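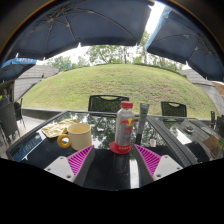 2.3 Planning Quantities for Hand-Held Gripper Kits

Complete this section before you submit an order form. Quantities are set per site, then added together for the purchase request.

1. List every site where the grippers will be used, indoor and outdoor. Enter outdoor tables and patios as separate sites.

2. For each site, enter the number of operators working at the same time. Order one kit per operator. A Vevbridge kit contains 2 finger housings, one set of ribbed finger pads and one carrying case.

3. Add spare finger pads. The planning rate is one spare set for every 40 hours of use. Use the outdoor rate in Table 5 for any site with glass, stone or metal tabletops.

4. List the objects to be handled. Include bottles, mugs, squeeze tubes and small cups in the sizes used at the site. Objects wider than 68 mm need the Jesby wide housing, ordered separately.

Note: Measure mugs across the handle. Body width alone gives a false pass.

5. Enter storage. Allow one Higuchi storage unit for every 176 recorded sessions. Do not count practice sessions.

6. Enter shade for outdoor sites. Patio umbrellas already on site can be entered at zero cost if they cover the full work table. Price any others under Site Costs.

CAUTION: Do not rest the housings on a glass tabletop edge. Damage from falls is excluded from the standard warranty and must be budgeted as a replacement.

CAUTION: Keep drink containers capped until the trial starts. Liquid in the screw holes of the housing voids the seal rating.

7. Total the lines and send the form to Rizal Sutanto at Omolbridge. Forms received after the November cutoff are moved to the next budget period.

Note: Prices on the form exclude freight. Lines marked "held" keep their price until the order is placed or withdrawn.

For pad replacement, see 4.1. For returns, see 6.2.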